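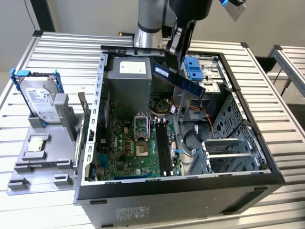 To: Plakby list
Date: 8/21/18
Subject: Re: memory slots on the old Dell towers (long, sorry)

Hi all,

I'm finally catching up on the list after a couple of weeks with my head inside computer cases, so I'm going to answer this one at length and then go find some dinner. Quoting the part I'm replying to:

> I've inherited a Dell tower that was fine in January and
> now just beeps at me. It has two memory slots and I've been
> told to "reseat the RAM," which I think I did, but it went
> in awfully easily and I'm not sure it's all the way down.
> Also, do I really have to lay the thing on its side? My desk
> is small and I'd rather do it standing up. And if I end up
> stripping it for parts, what's worth keeping?

If it went in awfully easily, it probably isn't in! That was my mistake too, the first dozen times. A module that's really home takes more of a push than feels polite. Open the little white clips at the ends of the slot first, all the way out. Then look at the gold edge of the module and find the notch. It isn't in the middle, so there's a short side and a long side, and the slot has a bump in the same place. Match those up before you push anything. If you're holding it backwards it will sit there looking almost right, and you can lean on it till you hurt something.

Then get it standing straight up over the slot and press on both ends, one thumb each (I do one end a little, then the other, then both together). The clips should swing in by themselves. If you had to push the clips in with your fingers, take it out and try again. Hold it by the short edges and keep your fingers off the gold.

And yes, please lay it on its side. I know, I know, small desk. But when the tower is upright you're pressing sideways on a board that's hanging on a few screws, with the whole case trying to scoot away from you, and you can't see down into the slots anyway. Flat on its side, everything you need is facing the ceiling. Clear off the kitchen table if you have to. Unplug it from the wall, hold the power button in for a few seconds, and touch bare metal on the case before you reach in. Push the power cables back over toward the supply so they aren't lying across where your hand wants to go — those yellow, red and black bundles have a way of flopping right over the slots the second you've moved them.

If it still beeps, try one module at a time in each slot before you go buying anything. Write down the beep pattern while you're at it and send it here. Somebody on this list will know it by heart.

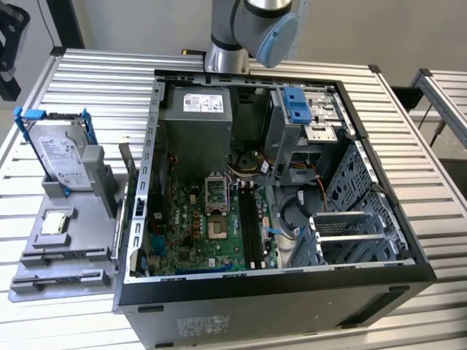 As for stripping it, I'd go slow. The drive is the part to pull first, and on the Dells with the blue plastic caddies it's a pleasure. Unplug the two cables from the back of the drive, squeeze the caddy, and out it comes, no screwdriver. I leave mine in its caddy until I know where it's going, because the caddies are what everyone runs out of. I once bought a box of drives from a place in Rulham and there wasn't one caddy in the whole lot, and I'm still grumpy.

The processor is the other thing people want, and it's the one I'd be careful with. Once the heat sink is off, let the lever up, swing the bracket open and lift the chip straight out by its edges. Put it somewhere it can't slide around. Then close the bracket over the socket before you do anything else, or better, snap a plastic cover on if you saved one. The contacts down in there are tiny and they don't forgive a dropped screw. I have a Murer magnetic dish that I keep on the bench for screws now, and my rule is that nothing small travels over an open socket. I break this rule constantly.

The side panel makes a decent tray, by the way. Lay it flat with the inside up next to the case and put things on it as they come out. When it's time to close up you can't put the panel on without dealing with whatever you forgot.

Keep the power supply, too, if it's quiet. A 300 watt unit is fine for a plain machine like that, and it'll get you out of a jam some evening. The memory itself isn't worth much, but it weighs nothing, so keep it in an antistatic bag with the size written on it.

I've got over 60 spare modules in a Major parts cabinet at the moment, mostly the ordinary sizes. If yours turns out to be dead, tell me what the sticker says and I'll dig through the drawers. You'd just pay the postage.

Off to eat. Let us know about the beeps!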